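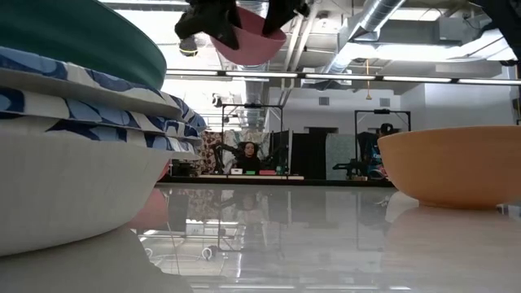 Bowls and patterned dishes at the table, April.

Skorkley Comics Anthology: progress report to the Sundqvist Fund
Prepared by Piyumi Pathirana, managing editor

Where we are

The book now has a title, which took longer than two of the stories in it. It is called Wendar, after the river in the opening piece, and it beat a shortlist I have been asked not to circulate. The plan is otherwise as set out in our application: six linked stories by different hands, all taking place on one night in the town of Kornamville in the year 2039, when the last ferry fails to turn up and everyone has to talk to each other.

Four of the six stories are drawn, inked and lettered. The fifth is pencilled. The sixth is a very good script and a promise.

Story by story

"Low Water" (Dezső Bognár, script and art) is finished. Dezső delivered early, then asked for it back, then delivered late. The second version is better, and I've told him so, which I may regret.

"The Night Clerk" and "Ticket Hall" (both written by Anoma Bhattacharjee, drawn by Rizwan Saha) are finished. The clerk's coat changed colour between pages in the first set of proofs. It is now green throughout, except on the cover, where Rizwan would like it to be brown. Discussions continue.

"Gulls" (Debashish Paul) is finished and has no dialogue at all. Our letterer has invoiced for it anyway, on the grounds that there are sound effects. There are a lot of sound effects.

"Second Boat" (Rizwan Saha, script and art) is pencilled to the last page. He is inking it now, in between arguing about the coat.

"Morning" (Anoma Bhattacharjee, script; Dezső Bognár, art) has to come last, as it picks up a character from each of the others and Dezső needs to see what they all look like when they are done. We should have seen this coming when we drew up the schedule. We have moved it back a month.

Production

The page count went up. We told you it would be shorter, and then Debashish discovered double-page spreads. The whole thing, with the sketchbook section and the creators' notes, should now come to around 302 pages. The printer has requoted and the difference is covered by what we had put aside for a launch event, so the launch will be smaller and held in a room we don't have to pay for.

The first printing stays at 500 copies, in paperback with flaps. The hardback mentioned in our application has been dropped. I was the only one who wanted it.

Paper samples have arrived. The heavier stock makes the night scenes look wonderful and makes the book weigh as much as a paving slab. We've gone for the lighter one.

Things that went wrong

The shared folder was reorganised by someone with good intentions, and for a few days the only complete copy of "Ticket Hall" was on Rizwan's old laptop. We now keep two backups, and one of them is in a place Debashish doesn't have the password for.

The map of Kornamville, which was meant to help all the artists agree, was drawn after three of them had started. The clock tower is therefore on the wrong side of the river in "Low Water". Anoma has written a line into "Morning" that deals with it. Dezső maintains that his is the correct side.

Spending

We are within budget overall. Artists' page rates have all been paid for finished work. Lettering is slightly over (see "Gulls"). Travel is well under, the group having found that they get more done when they don't meet.

Next

Inks on "Second Boat", then pages for "Morning", then a proofread of the lot by somebody who hasn't worked on it. We'd like to send you a bound proof before the files go to print. Could you let me know how the Fund wants its name to appear on the title page? The logo we were sent is very small and opens sideways.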